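Progress report to the Nikzad Fund – reusable packaging trial, Nodstead
Thursday, August 27, 2026
Prepared by Houshang Rashti

Of the 300 Irix tubs ordered in February, 87 have been through the desk check. Progress is steady, if you are fond of lids. 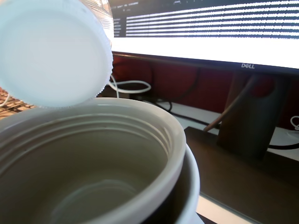

Tub and screw cap at the checking desk.

We are also looking at clear plastic, the part of the trial with fewest admirers. Creased film is hard to inspect under bright light, and glare remains our chief opponent.
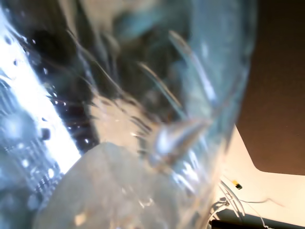 Clear film, creased.

The threads matter most. A cap that crosses on the first turn goes in the reject box – 25 so far, all logged.

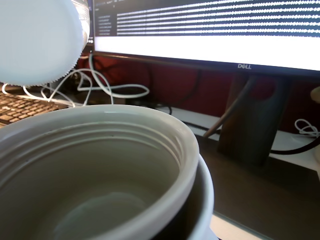
Spending stands at nearly 3,000 pounds, mostly tubs. Turkatia has promised replacement caps and has now promised them twice.
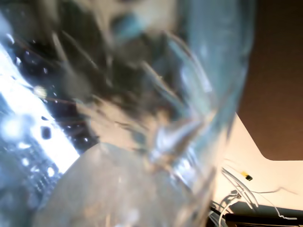
Next quarter we finish the tubs and start on the stacking tests. I would be grateful for a decision on shelving before then.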